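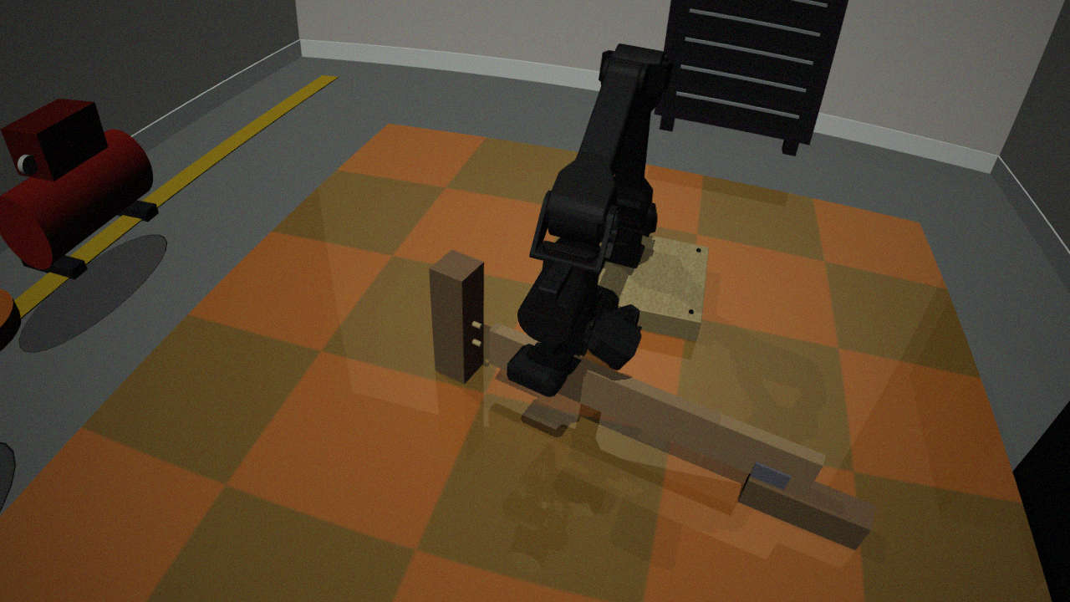
How do I level a concrete floor before laying click vinyl?

Asked in Floors and Tiling, February

I have taken up the old carpet in our back room and the concrete underneath is worse than I hoped. With a long straight edge there is a dip of 21 mm near the outside wall, and the rest goes up and down by a few millimetres. There are also patches of old black glue that won't come off with a scraper.

I want to put down click vinyl from Ladeo. The leaflet says the floor has to be flat but doesn't say what to do with a hole this deep. The shop sold me two bags of Flusik levelling compound and the bag says 10 mm maximum in one coat. Can I do two coats in the dip, or do I need something else? Do I have to get all the black glue off first?

3 answers

Answer 1 (accepted)

Leave the glue alone for now. Old black adhesive in a house of a certain age can contain asbestos, so don't sand it or grind it. Send a small piece off for testing. If it comes back clear, scrape off what is loose and use a compound that is made to go over old adhesive residue. Check the bag, as plenty of them are not.

For the dip, fill it first with a deep-fill repair mortar and bring it to within a few millimetres of the rest. Let that go hard for as long as the bag says. Then prime the whole floor and pour the leveller over everything in one go.

Two coats of the ordinary stuff can work but you have to prime between them, and it costs more by the time you have filled a hole that deep. Measure the water properly. People add a splash extra to make it run and then it goes dusty on top.

Also check for damp before any of this. A dip by an outside wall may just be bad workmanship, but I would want to know. Tape a square of plastic sheet down for a couple of days as a rough check, or hire a proper meter, which is better.

Answer 2

We had the same in our kitchen. Used the Avcı deep fill, 500 for the whole job including the vinyl and the hire of a mixer. Would have been less but I bought the wrong primer first. Do the door end last or you will be stuck in the corner.

Answer 3

just put thick underlay down, it hides everything

Comment on answer 3: Please don't. Click vinyl over soft underlay and a 21 mm dip will flex and the joints will break. Mine went in the first winter.

Comment from the asker: Thanks. Sample is in the post. I have taken one bag back and will get the repair mortar once I hear about the glue.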